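Equipment planning (small robotics workshops)

Equipment planning, in the setting of a small robotics workshop or teaching lab, is the work of deciding what to buy, in what order, and how much to hold back for the things that get forgotten. It sounds like a job for one afternoon with a spreadsheet, and it very seldom is. The arm is usually the largest single line in the budget and the one everybody enjoys discussing, but the gripper, the mounting, the cables and the table underneath all have to be paid for too (and they do add up!).

Many shops plan a test area around one arm and a gripper whose fingers carry printed square markers, with a further sheet of markers laid flat on the tabletop. Printed markers are among the cheapest items on any list, though the hours spent placing and checking them belong in the budget as well.

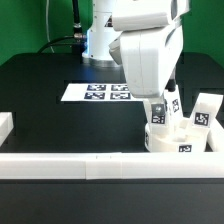
Lamisi Darko objects that articles like this one always put the arm first, when a shop would do better to price its fingers, fixtures and spare cables before it even asks for a quote on the arm. The workshop at Sorkbridge came round to much the same order. Its first plan set aside 1,500 dollars for everything besides the arm, and nearly all of it had gone by February, with the fixtures still to be made.

Spare parts are commonly handled as a separate fund. Bastcombe keeps 3 sets of fingers for each gripper, and its parts list, which began as a single page, now runs to 184 lines, down to the screws. Delivery times deserve a column of their own, as a gripper ordered along with the arm may still turn up 11 weeks behind it.

See also: Maintenance budgets; Shared equipment; Workcell layout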